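Meet the Trovero, a Robot With Hands a Lot Like Yours

Hi, I'm Carys Meredith, and I get to try out robots and then tell you about them. Lucky me!
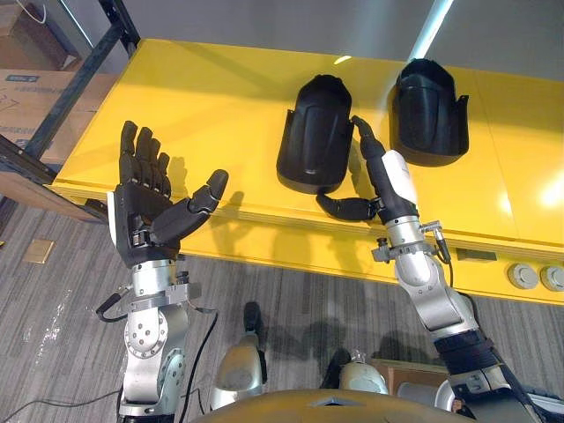

The Trovero is a robot that a company called Hamico rents to small factories and workshops. A workshop can borrow one for 15 days to see if they get along, and my friend Solveig Öberg let me visit while hers was there.

What I wanted to know most was how the hands work. Hold up your own hand and wiggle it. Every place it bends is a joint, and the Trovero's black fingers have joints too, so they can curl and spread and point. There's a thumb as well! Try picking up a shoe without using your thumb and you'll see why that matters.

Now, curved, hollow things are tricky for a robot. Push too hard and they tip over. Push too softly and they just sit there. You learned how hard to push when you were tiny (probably by knocking over a lot of cups), but a robot has to practice. Solveig told me hers had done 2,000 practice tries before I came.

Would I rent one? For a workshop, yes, I think so. It's slow, though, and setting it up took Solveig 5 hours, which is a long time to wait if you're as impatient as I am. And no, it won't clean your room. I asked.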